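Untangling two thin cords that have knotted into each other
Crafts and Sewing > Yarn, Thread and Cord
Viewed 1,123 times

Tiburcio Varela
Posted in July

I keep my thin cords in a drawer, and two of them, a red-orange one and a yellow one, have worked themselves into one tangle. I have tried pulling on the loops that stick out and it gets tighter in the middle each time. The outside is still fairly loose. I need both colors for a set of bracelets and would like to keep them in one piece if I can. I don't know what they are made of. They came in a bag of leftovers with no labels. Is there a method for this, or do I cut?

Cremilda Pacheco
Member, 244 replies

Don't cut yet. Two colors is easier than one, as you can always tell which cord you are holding.

Stop pulling. Most of what looks like a knot is loops lying over other loops, and they only become a knot when you put tension on one of them. Lay the whole thing on a plain light surface with good light. A table is fine, or a sheet of paper if the table has a pattern. Hold the tangle loosely with your fingertips and shake it, then set it down and tease the outside edge outward a little at a time, going all the way around. You want it wider and flatter. Do this for a few minutes before you try to follow anything.

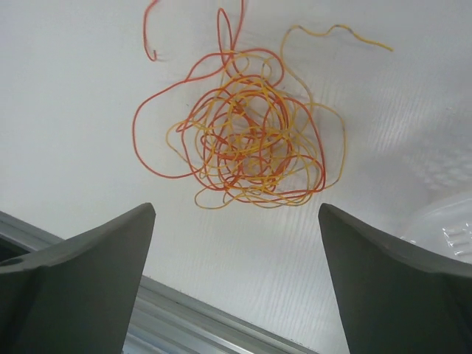
Then look for a free end. Pick one color and stay with it. Take the end back to the first place where it goes under something, lift that loop with a blunt needle or a crochet hook, and bring the end through. Go on to the next crossing. Work with short lengths. If the tail gets long, wind it on a piece of card or it will go back into the pile and make a second tangle.

When you meet a tight spot, push cord into it from both sides. Two blunt needles work well here, one in each hand. Put the points into the middle of the tight spot and spread them gently. I use the Westen size 4 needles but any blunt ones will do. Avoid sharp needles, they split the strand.

Some people put a little cornstarch or talc on the cord so it slides. This is all right on nylon or waxed cord. I would not do it on wool or anything fuzzy.

The last tangle I did was two colors of beading cord and it took me nearly an hour. The first half was slow and then it came apart quickly. If you get annoyed, put a bowl over it and come back later.

Quintana
Member, 866 replies

Cut it. Cord is cheap and bracelets use short pieces anyway. Work out how long each piece has to be, pull out that much, snip, repeat. You lose a bit in the middle.

Mendow
Member

I agree with Cremilda on most of it but I would go the other way on one thing. I leave the ends alone at first and open up the biggest outside loops, because with a long cord you can be threading an end through for a very long time. If a big loop can be passed over the whole tangle, do that. It sometimes takes out several crossings in one go. When no loop will go over anymore, then start on the ends.

Also check whether the cord is stretchy. Elastic grabs itself and you have to be slower with it.

For storage, wind each color on its own card or clothespin and tuck the end into a slit. Small zip bags work too, one color per bag.

Tiburcio Varela

Thanks. It isn't elastic, I checked. I will do the loops first and then the ends, and cut only if the middle won't open.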